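Ametepe Growers and Winemakers Fund
Progress report: shared cellar and vineyard recovery, Stilcombe
Reporting period ending Saturday, October 31, 2020
Prepared by Lamisi Agbenyega, Project Manager

Summary

The project remains on schedule for the shared cellar and is behind schedule for replanting. All fruit from the participating growers was received and pressed before the end of the period. Spending is within the approved budget, with one line that we ask the Fund to review.

Harvest and intake

Picking began in September with the early whites from the Kemby parcels. Acid levels held up well in spite of the dry summer, and the Chenin came in at lower sugar than last year, as the growers had hoped. Reds from the upper slope followed. The cellar received 323 bins in total. Two lots of Syrah showed some sunburn and were sorted by hand, then kept apart from the main blend.

From this intake we expect to bottle 3,329 cases, subject to losses at racking. The estimate will be revised after the first full tasting of the reds, when the press fractions will also be judged.

Fermentation

Most of the whites have finished dry. One tank of Chenin slowed toward the end and was warmed gently - it is now moving again, although we do not yet regard it as safe. Wild yeast was used for the barrel lots only. The growers have agreed to leave the barrel whites on their lees through the winter and to decide on stirring month by month.
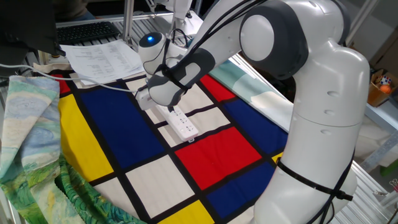

Power supply in the cellar is the item on which we ask for the Fund's guidance. The original plan allowed for fixed outlets at each tank position, but the quotation received from Stastholm came in above the approved amount, and the work was put off until after harvest. Pumps and the chiller have their own circuits and are not affected. Small equipment at the testing bench is a different matter, and a white strip with three sockets in view, lying on a tabletop at the end of a thin cord, is not what we would wish to depend on in a working cellar. We propose to move the unspent portion of the label design line to cover fixed outlets at the bench first, with the tank positions to follow.

Replanting

Of the 3 blocks due for replanting, 2 have been cleared and ripped. The remaining block is still under old vines while virus test results are awaited. Thanakorn Boonyarit, who manages the vineyards, recommends holding back the order for grafted plants until those results are in hand. A late order may mean a change of rootstock, and the nursery has been told of this.

Next period

Racking of the reds, the first blending trials, and soil sampling in the cleared blocks. A revised budget table will be sent separately once the electrical quotation has been updated.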